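Folding Small Household Cloths: Report of the Student Project

Győző Veres and Houshang Ahmadpour
Hodthorpe course, second year
14 Mar 2023

1. Why we chose this subject

In the student house in Denville, where we both live, 18 people use one linen cupboard. The cupboard has 3 shelves. The small cloths (hand towels, baby cloths of the visiting families, kitchen cloths) were always put in as a heap, and when a person pulled out one cloth, several others came with it. We wanted to find a simple way of folding which keeps the heap in order and which a tired person will still do in the evening.

Our teacher asked us to limit the subject. So we do not speak about bed sheets or clothes, only about cloths which are small enough to be folded on a table.

2. The method

We compared two ways of folding. The first way is the common one: in half, and in half again. The second way we took from an old household booklet by Rácz, which we found in the course library. In this way the cloth is folded in thirds along the long side, and then in half. The booklet calls it the shelf fold.

Every cloth started the same way. It was dropped on the board as it came out of the basket, and it was not allowed to shake it in the air first. Then the person had to find two edges, pull the cloth flat and begin to fold. We gave much attention to this first part, because we soon saw that the flattening takes longer than the folding itself. 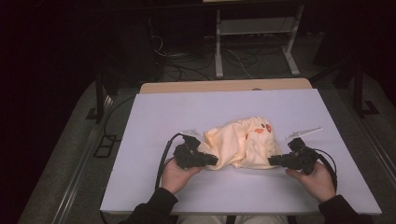 The soft cloths were the most difficult. A thin cotton kitchen cloth keeps its corners, and the corners are easy to find. A soft cloth makes round folds, and often the corner is hidden under the middle. Győző preferred to pull the left and the right side apart first and look for the corners after. Houshang looked for one corner and followed the edge from there. Both ways worked, but the second was slower with the softest cloths.

3. Results

In total we folded 420 cloths during the project, half of them in each way. We kept a notebook, and a fold was written down as good when the cloth could be lifted from the table and put on the shelf without opening. With the common fold, many cloths opened at the last moment, mostly the soft ones. With the shelf fold this happened in 89 cases fewer.

The shelf fold needs more time at the beginning. After some evenings the difference was small, and at the end we did not feel it any more. We did not measure the time with a clock, which our teacher correctly criticized.

We also tried the Dalent folding card, a stiff card which is laid on the cloth so that the sides are turned over it. It gives very equal packets. However, the card must be pulled out at the end, and with soft cloths the packet often moved together with it. For kitchen cloths we can recommend it.

4. Problems

The height of the table was more important than we expected. At a low table we sat, and it was comfortable to pull the cloth toward us but not so comfortable to push it away. The surface also matters. On a smooth board the cloth slides well when it is pulled flat, but it slides also when it should stay in its place – we learned to hold one edge until the first fold was finished.

A weak point of our work is that only the two of us did the folding. We already knew which fold we liked better, and this can change how carefully a person works.

5. What we will do next

The cupboard in Denville now has the shelf fold on the middle shelf and the common fold on the lower one. In August the house will be empty for cleaning, and before that we will look at both shelves again and ask the other residents which one they find easier to use. The notebook can be read in the course library, next to the Rácz booklet.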